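We use cookies to remember your language and your download history. Accept all | Manage choices

Guides > Teleoperation > Recording demonstrations

Section 6. Recording Your First Demonstrations

Before you start, finish Section 5 (pairing the hand controllers). If Cimulard opens with a red bar across the top, you have not finished Section 5, whatever you may remember.

You will be driving the simulated two-arm robot by remote control and saving what you do so that a policy can be trained on it. The policy will copy everything, including the part where you scratched your nose with the controller still live.

6.1 Load the room

1. In Cimulard, open Rooms and pick Brick Corridor.
2. Wait for the wall textures to load. You can drive without them, but you will steer into a wall sooner.
3. Select the head view for driving. The wrist view opens in a second window.
4. Press Reset Arms. Keep your own hands at your sides until the tone.

Note: The head view is very wide and bends straight lines. Furniture is nearer than it looks. New operators reach short, then overcorrect.

6.2 Take control

5. Hold both controllers in front of you at elbow height.
6. Squeeze the clutch on the left controller, then the right. Each arm follows its own hand from that moment.
7. Move slowly for the first few seconds. The arms lag a little, and chasing the lag makes it worse.
8. If you run out of arm (yours), release the clutch, bring your hand back to somewhere comfortable, and squeeze again. The robot stays put while you do this.

CAUTION: Do not put a controller down with the clutch held. Ermanno Carbone did this during our own testing and recorded a very thorough demonstration of a robot reaching for the floor.

6.3 Record

9. Press Record. Count a slow "one" before you move, so the episode has a clean start.
10. Bring one gripper toward the furniture against the right-hand wall. Leave the other arm where it is.
11. Switch your eyes to the wrist view for the last part of the reach. The head view is for getting there, and it is no help with fingers.
12. Finish the task, back the gripper away, and press Stop.
13. Mark the episode Keep or Discard. Be strict. Saving a bad one "just in case" is how Ada Ruggiero ended up re-watching 2693 episodes in June.

Note: An episode longer than 600 frames is flagged in yellow. The hard limit is 3000, at which point Cimulard stops recording and lets you think about what you've done.

6.4 Check your views

Open the episode in the Farah viewer and step through it. You should be able to follow both arms in the head view. The wrist view should keep the gripper fingers in sight along the bottom edge. If it doesn't, go back to 5.4 and reload the camera preset.

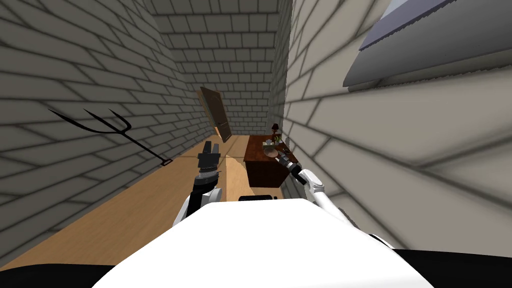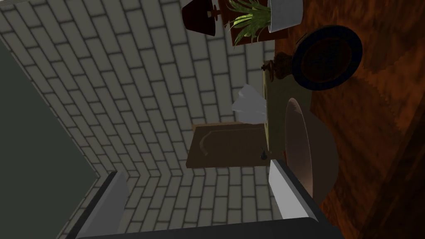
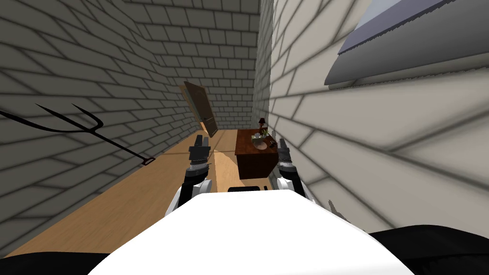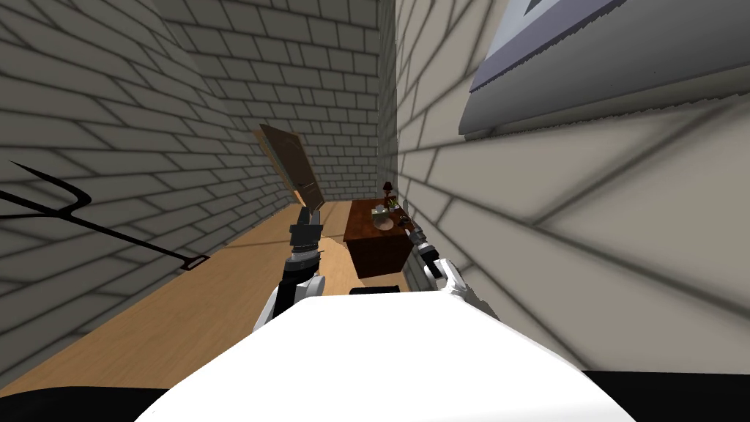
Figure 6-1. Brick-walled simulated room. Second picture: wrist view. All others: head view, both arms visible.

Last revised 24 May 2024

Related guides
Section 5: Pairing the hand controllers
Section 7: Trimming and labeling episodes
Exporting from Farah to Clustside
Why is my left arm on the right?
Kukico controller battery care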